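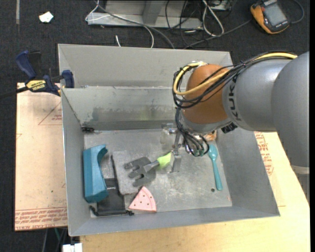 Most bin-picking success rates can't be compared with each other, and a good share can't be compared with themselves a month later. The number goes up, somebody changes the objects or the lighting or the person pressing the reset button, and the number goes up again. Before you believe your own figure, you need a protocol dull enough that a stranger could repeat it. Start with what goes in the bin. A slotted utensil with a lime-green handle, its head propped on a rough grey slab, is a different problem from the same utensil lying on bare metal, and a translucent object near the back wall is a different problem again. If your results table calls all of them "household items", the table is hiding something.

What follows is the procedure we use to check a grasping policy. We wrote it after failing to reproduce our own February result with the Morow planner, and I would treat it as a minimum.

Step 1. Fix the object list before you train

Write it down and date it. Include soft things, see-through things and things with awkward shapes. If an object is dropped from the list later, report the score with and without it. We have yet to see a list get harder during a project.

Step 2. Decide what counts as a pick

Ours: the object clears the rim of the bin and stays in the gripper for the whole move to the drop point. Two objects lifted together count as a failure. So does a pick that needed a hand on the stop button. The Antal scoring script counts any closed gripper with something in it, and on identical logs it was far kinder to us than our own rule. Whichever you choose, print the rule next to the number.

Step 3. Randomise the start properly

Tipping the objects in by hand is not random. People learn very quickly which heaps the robot likes. Put everything in a box, close the lid, shake, and pour from a marked point. Don't tidy up afterwards. If an object ends up jammed against a wall, it stays there and the trial counts.

Step 4. Run 40 trials per condition, interleaved

Forty of the old method followed by forty of the new one will mostly measure how warm the arm is and how worn the finger pads are. Alternate them. The operator should not know which method is running. Fitard, our trial scheduler, does this from a shuffled list, but a sheet of paper will do.

Step 5. Keep every attempt

We logged 2540 attempts over the whole study, practice runs included. When we went back through the logs, 27 had been marked "invalid" by hand. All of those were failures. Put back where they belonged, they removed most of the gain we had been pleased about.

Step 6. Report per object

An average over easy and hard items tells a reader very little. Give the count for each object and leave the bad rows in. With 40 trials the error bars are wide, so draw them.

What you can claim at the end

Less than you'd like. A result from one bin, one arm and one gripper is a result about that set-up. We tried the Senance grasp scorer under this protocol and it did beat our baseline on rigid objects. On cloth and clear plastic we could not tell the two apart. I don't know whether that would hold in a deeper bin, and I'd be wary of anyone who said they did without having poured the box out themselves.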